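Community shelter and small buildings > Gathering spaces

Thread: Anyone put up a Rarside canopy hall as a neighborhood meeting space?

coneck_builder
29 June 2021
We finally got the go-ahead for a shared room behind the Limsakul clinic! I've been reading up on the Rarside hall and I love it — one big round room, benches along the edge, light coming in from the top. Pictures from me: 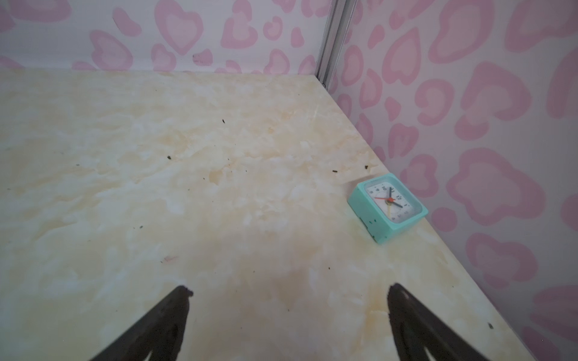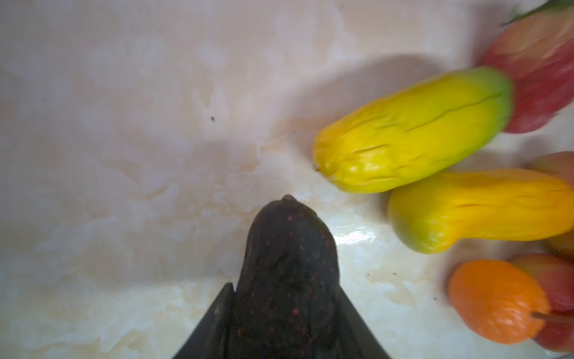
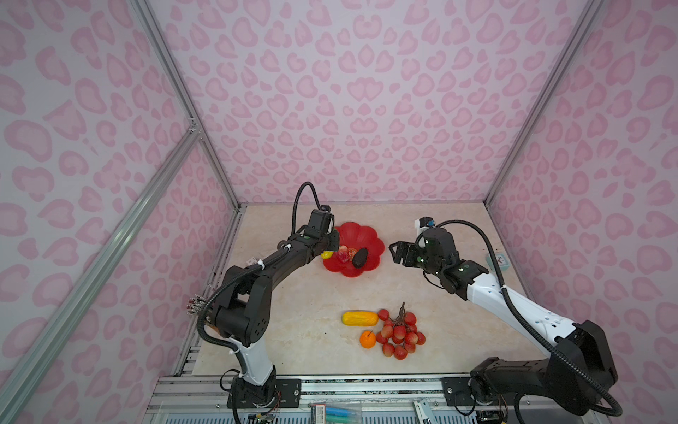
Anyway, my main question is the floor. The plan calls for 657 square feet, and the site slopes a little toward the road. Do we level it or build a deck?

mudsill
Deck, every time! We did ours on short posts in March and the air moving underneath made a huge difference. People stay all afternoon now.

ramp_first
Have to disagree with mudsill. A deck means a ramp, and a ramp takes up room you'd want for the entrance. Level the ground, pack it well, and everybody comes in the same way, strollers and wheelchairs too.

mudsill
Fair point on the entrance, but packed ground turned to soup at the Urkov site. Ours has 2 ramps and they're where the kids hang out — best part of the place.

coneck_builder
Oh, I like that! Our budget is $2,148 for the base, with another 1,000 set aside for lighting. Could a deck fit in that?

mudsill
If you get used lumber and have plenty of hands, maybe. Price the posts first.

ramp_first
I'd still ask the people who'll use it. We held one evening with tape on the grass, walked the whole plan together, and ended up moving the door to the shady side. So much fun, and it saved us from a bad layout.

coneck_builder
Doing the tape thing this weekend. Does the door have to line up with a seam in the canopy?

ramp_first
On ours, yes. Any seam will do except the one with the vent.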